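I caught Tineke De Bruijn on a Wednesday, mid-tidy, and she kept right on talking. "White cabinets, long bar handles, double sink. I wanted it plain!"
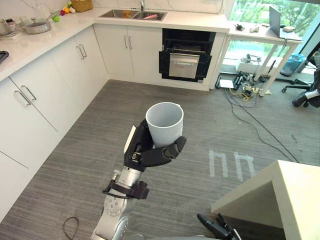

*A plain white cup in Tineke's kitchen.*

The striped gray carpet was her idea too (Aled Ruddock at Virkholm tried to talk her out of it). "In a kitchen! But I love it," she told me.

Then we got onto chairs, and she had plenty to say.

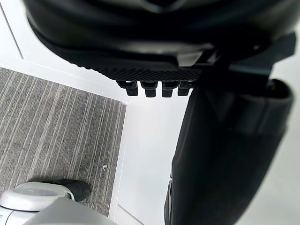

"I paid 89 dollars for my last one and it lasted me years," she said. "Black, always black."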